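Temport releases Rideck 6, a planner that looks at the laundry before it reaches for it

New version of the company's manipulation software plans around soft, heaped and generally uncooperative household objects. Available in August.

Temport, the maker of planning and perception software for two-armed robots, today announced Rideck 6, the largest update so far to its motion planning toolkit. The release adds a soft-object planner, a rewritten perception layer and a replay tool that shows developers exactly why their robot decided to hug a chair.

Robotics software has long been happiest in a world of boxes. Boxes have corners. They stay the same shape when picked up, and two of them side by side remain two of them. Clothes offer none of these courtesies. A shirt on a pile has no obvious front, its edges vanish under its neighbors, and a planner that treats the whole heap as one solid lump will either refuse to touch it or try to lift the furniture.

Rideck 6 drops the lump. Its new perception layer, called Khan, splits a heap into likely separate pieces and gives each one a score for how sure it is. The planner then chooses a first grasp on the piece it can reach with the least disturbance to the rest. If no piece scores high enough, the software says so and asks for another view. Temport considers this a feature, and has put it on the box.

"Our old planner was very confident and often wrong, like a guest loading someone else's dishwasher," the company said in its release notes. "The new one hesitates in the right places."

Both hands, one plan

Earlier versions of Rideck planned each arm on its own and then checked that the two would not collide. That was safe, but it produced a lot of polite waiting. The new version plans both arms together from the start, including the pose they hold before a grasp, with fingers open and palms partly curled. Developers can set how long the arms may hold that pose while Khan makes up its mind. The default is 14 frames.

Room clutter gets its own treatment. Doors, walls and heavy furniture go into a fixed map that is updated slowly. Anything soft or small goes into a second map that is rebuilt with every plan. Chairs on casters, which have caused the engineering team more grief than any other household object, now have a category to themselves.

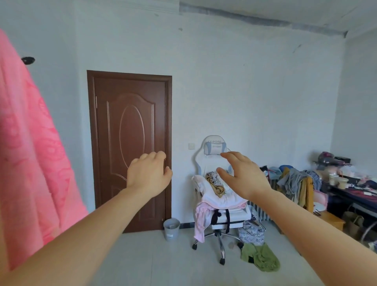 Hands open, short of the pile: a draped chair, a green towel on the tile and more clothes heaped to the right.

Tested in rooms with stuff in them

Temport built its test set with Dakov, an integration firm that works on home and light commercial robots. The set holds 641 arrangements of clothes, towels and bedding on chairs, beds and floors. Dakov's one rule for the people setting them up was no tidying. Several reported that this was the easiest instruction they had ever received at work.

The full set ships with Rideck 6, along with the labels used to score it. Temport is also publishing the cases its own planner fails. There are 18 of those in the current build, and most involve a sleeve that belongs to a different garment than it appears to. The company expects to fix some of them and has made its peace with the others.

A replay tool for the morning after

The third major addition is Rideck Replay. It records each plan with the maps, scores and rejected grasps behind it, then lets a developer step through the decision at any speed. Rejected grasps are listed with a plain-language reason. Early users asked for shorter reasons, then asked for the long ones back - so both are available through a setting.

Replay runs on an ordinary laptop and doesn't need a robot attached. Plans can be exported and reopened on another machine.

Pricing and availability

Rideck 6 will be available to all current license holders in August at no added cost. New licenses are sold per robot, with both arms counted as one robot after some spirited customer feedback. Projects built on Rideck 5 will open in the new version, but custom grasp scripts must be converted with the included tool. Temport recommends keeping a backup of the originals and reading the conversion report before deleting anything.

About Temport

Temport develops control, perception and planning software for two-armed robots working in homes, laundries and small workshops. Its products include the Rideck planning toolkit and the Khan perception layer.

Press materials and evaluation copies are available on request from the Temport press desk.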